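3.2 Salt and patience in home-brined cabbage

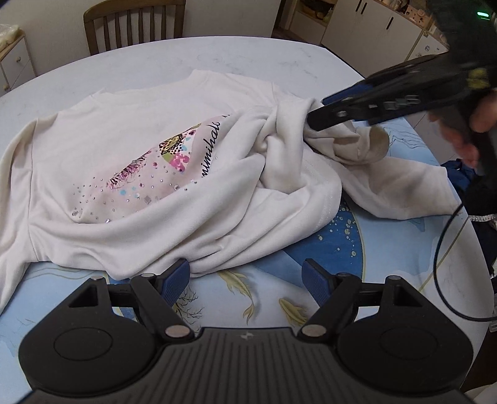

Each household kept one jar of shredded cabbage on the kitchen counter for 19 days and tasted it every evening, a duty that grew less popular after the first week. We asked for 20 g of salt per 1,000 g of cabbage. What we got was closer to a family tradition - 7 households owned no scale and salted "until it looked right."

Their jars scored slightly higher for flavor, a result we report with some reluctance. Of 252 tasting notes, the most common word was "sour," followed by "fine."

Figure 3. Mean sourness score by day, weighed salt (solid line) and guessed salt (dashed line).

Caraway made no clear difference to the scores. Rivas and Babić saw the same with turnips, though their tasters were paid, and may have been more polite. Jars opened in July soured fastest, so we treat them separately in Section 3.3.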